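4. El puesto de preparación y el reparto de tareas

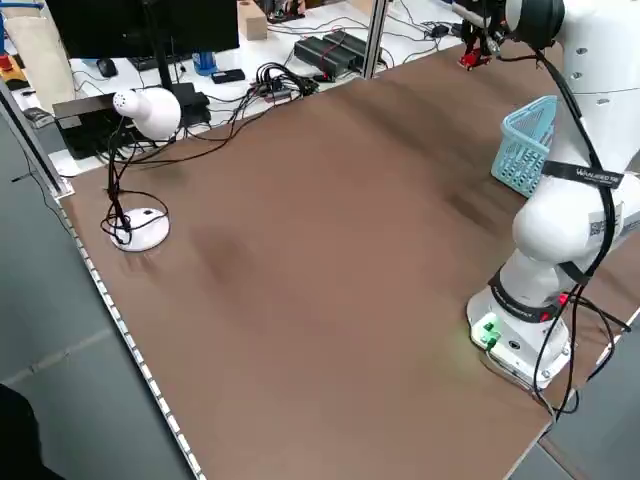
Figura 3. Puesto de preparación de Kirkerent: brazo robótico montado sobre el tablero, con cesta y lámpara de escritorio. Detrás, el banco de electrónica.

4.1. Descripción del caso

Kirkerent alquila pequeño material doméstico y de oficina a residencias, hoteles de temporada y oficinas temporales. Los artículos devueltos pasan por un taller donde se revisan, se limpian si hace falta y se agrupan en lotes antes de volver al almacén. Hasta la puesta en marcha del proyecto, todo el trabajo se hacía a mano en dos mesas largas. La integración del brazo corrió a cargo de Vondbridge, y el programa que reparte las tareas entre el brazo y los operarios recibe en la empresa el nombre de Trota.

El puesto de la figura 3 es el que los trabajadores llaman «la mesa marrón». El brazo se ocupa de trasladar artículos entre el tablero y la cesta; la persona asignada al puesto coloca las piezas, comprueba su estado y resuelve los casos que el programa deja en espera. El banco blanco contiguo corresponde al personal técnico. La proximidad entre ambas superficies tiene consecuencias que se tratan en el apartado 4.4.

El material de esta sección procede de 25 entrevistas semiestructuradas, 115 horas de observación en el taller y las hojas de turno de cinco meses. La observación empezó en febrero, con el brazo ya instalado. No disponemos, por tanto, de observación propia del periodo anterior, que reconstruimos a partir de las entrevistas y de las hojas de turno conservadas.

4.2. Qué tareas desaparecen y cuáles aparecen

La descripción de puesto que la empresa redactó antes de la instalación preveía que el operario quedara liberado del movimiento repetitivo y pudiera dedicar más tiempo a la revisión. Las entrevistas confirman lo primero. Las personas que habían trabajado en las mesas manuales mencionaron con frecuencia el cansancio de hombros y muñecas, y varias dijeron notar menos molestias al terminar el turno. Margit Kelemen, con experiencia en las dos formas de trabajo, lo resumió así: «Antes me iba a casa con el brazo cargado. Ahora me voy con la cabeza cargada, pero el brazo está bien».

Lo segundo es menos claro. El tiempo que antes ocupaba el traslado de los artículos se reparte hoy entre la revisión y un conjunto de tareas que no figuraban en la descripción de puesto. La más habitual es la colocación previa. Una lámpara puesta de pie y con el cable extendido en varias direcciones no se trata igual que una lámpara con el cable recogido, y el operario aprende pronto qué disposición tiene más posibilidades de salir bien al primer intento. Esta preparación no se registra en ninguna parte. En la hoja de turno solo consta el número de lotes cerrados.

Aparece también la tarea de vigilar. El procedimiento establece que el operario puede ocuparse de otra cosa mientras el brazo trabaja, pero en la práctica casi todos se quedan mirando, sobre todo durante las primeras semanas. Kári Hafþórsson explicó que dejó de hacerlo cuando empezó a reconocer los movimientos por el ruido. Otros entrevistados seguían junto a la mesa después de varios meses. No hemos encontrado relación entre esta costumbre y la edad o la antigüedad en la empresa, aunque el grupo es pequeño y el dato debe leerse con cautela.

Una tercera tarea es la recuperación tras una parada. Trota distingue entre paradas que puede despejar el operario y paradas que exigen la presencia de un técnico. La frontera entre unas y otras cambió tres veces durante el periodo estudiado, en todos los casos a favor de que el operario asumiera más. La formación inicial no se actualizó al mismo ritmo. El resultado es que parte del personal aprendió a despejar paradas mirando a los compañeros, y que coexisten en el taller al menos dos maneras de hacerlo.

4.3. Los cables como problema de oficio

Los artículos con cable merecen una mención aparte porque concentran una parte considerable de las intervenciones manuales. En las mesas antiguas, enrollar el cable de una lámpara era un gesto al que no se prestaba atención. Con el brazo, pasa a ser una decisión: si el cable se ata antes, el traslado resulta más sencillo, pero la revisión del cable tiene que hacerse antes de atarlo y el orden de las operaciones cambia. Si se deja suelto, el operario puede revisarlo después, a cambio de un riesgo mayor de enganche.

Sevim Dursun, responsable de turno, optó por atar siempre. El turno de tarde no adoptó el mismo criterio. Durante varias semanas los dos grupos trabajaron de forma distinta sin que la dirección lo supiera, y la diferencia solo salió a la luz al comparar los tiempos por lote. La discusión posterior fue instructiva. La dirección la planteó como una cuestión de cumplimiento del procedimiento; los operarios señalaron que el procedimiento no decía nada de los cables. Tenían razón: la versión vigente en ese momento hablaba de «presentar el artículo en posición estable» y nada más.

La nueva versión, redactada por Sevim Dursun con dos operarios de la tarde, ocupa una página y distingue entre cables que se atan y cables que se enrollan alrededor del pie. Es, hasta donde sabemos, el único documento del proyecto escrito por personas que trabajan en la mesa. Varios entrevistados la citaron de memoria, cosa que no ocurrió con ningún otro texto de la empresa.

4.4. Compartir espacio con el personal técnico

En el diseño original, el banco técnico debía estar en una sala separada. La sala no se habilitó y el banco se instaló junto a la mesa marrón. Las opiniones sobre esta proximidad están divididas. Para los operarios, tener cerca a un técnico acorta las esperas y permite preguntar. Ditte Grímsdóttir, que se incorporó al taller sin experiencia previa con maquinaria automatizada, atribuye a esas conversaciones la mayor parte de lo que sabe. «En el curso me enseñaron los botones. Lo que significa que se quede parado a medio camino me lo explicaron aquí, con el café en la mano».

Para los técnicos, la situación es menos cómoda. Oluf Bundgaard describió jornadas en las que apenas podía terminar una medición sin interrupciones. También señaló que su trabajo queda a la vista y que algunos cambios en el programa se comentan en la mesa antes de estar decididos. Un jueves, durante la observación, un ajuste en prueba fue interpretado por el turno entrante como una instrucción en vigor, y se aplicó hasta la pausa. No tuvo consecuencias para el material, pero dio lugar a que se acordara una norma sencilla: lo que está en prueba se anota en una hoja junto al monitor, con el nombre de quien lo prueba.

El límite entre las dos superficies tampoco está del todo fijado. En nuestras notas aparecen herramientas que pasan del banco a la mesa y artículos de un lote apoyados durante un rato en el banco. Los operarios retiran lo que estorba al brazo; no siempre retiran lo que estorba a los técnicos. Mathur (la consultora que evaluó el puesto por encargo de la empresa) recomendó una separación física. La recomendación seguía pendiente al cierre del trabajo de campo, y la mayoría de los operarios entrevistados se declaró en contra.

4.5. Reconocimiento y clasificación profesional

Las tareas descritas en 4.2 y 4.3 exigen conocimientos que se adquieren en el puesto y que, en la clasificación vigente, no tienen categoría propia. Quien trabaja en la mesa marrón cobra lo mismo que quien trabaja en las mesas manuales que se mantienen. En las entrevistas, esta igualdad se juzgó de dos formas. Una parte del personal la considera justa, ya que el esfuerzo físico es menor. Otra parte sostiene que la responsabilidad es mayor y que una parada mal despejada afecta al turno completo. Margit Kelemen añadió un matiz que otros compartían: le preocupaba menos la paga que el hecho de que su experiencia con la máquina no constara en ningún papel si tuviera que buscar otro empleo.

La empresa ha mantenido una rotación semanal entre la mesa marrón y las mesas manuales, pensada para repartir la carga. La rotación evita que el conocimiento se concentre en pocas personas, pero hace más lento el aprendizaje, y algunos operarios la intercambian de manera informal para permanecer donde se sienten más seguros. Las hojas de turno recogen solo la asignación prevista, de modo que la frecuencia de estos intercambios no puede establecerse con los datos disponibles. En la sección siguiente se comparan estas observaciones con las del segundo taller, donde la asignación al puesto automatizado es fija.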